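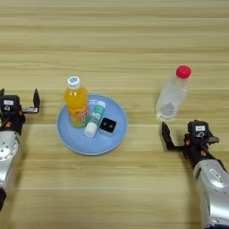
February
By Hedvig Berge and Holger Boström

3.2 Snack plates and afternoon drinking

In the second part of the study we asked office workers how much they drink between lunch and the end of the day. We sent 300 forms to two workplaces, Sundqvist and Kondwood. The form was short and did not ask about coffee, which we treat in section 4.

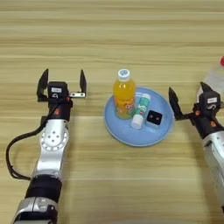
Figure 3. Round light blue plate on the wooden tabletop.

Many persons wrote that they drink only when they eat something. A smaller group keeps a glass near the keyboard and fills it by habit. We could not find a clear difference between the two workplaces, but at Kondwood the kitchen is one floor down, and several answers mention the stairs.

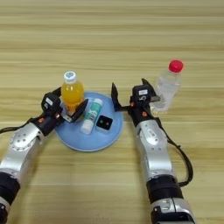 Figure 4. The plate near the center of the table, seen with the grain of the wood running left to right.

The size of the serving had a stronger effect than we expected. Workers who were given 200 ml finished it almost always, while those who were given 800 ml often left more than half. 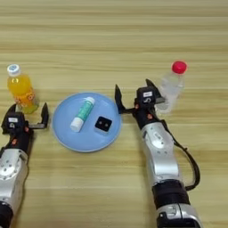
Choice of drink was the last question in the form. Most answers name water first and juice second, and the order did not change with age. When both stand on the same table, as the orange drink and the clear bottle do on the two sides of the plate, the question becomes one of reach as well as taste, and our form did not separate these. We return to this weakness in section 5.

Comments

Oda Hägglund: Was the 800 ml given in one bottle or in several glasses? I did not find it in the text.

Ariel Panganiban: The stairs at Kondwood are steep, I can confirm.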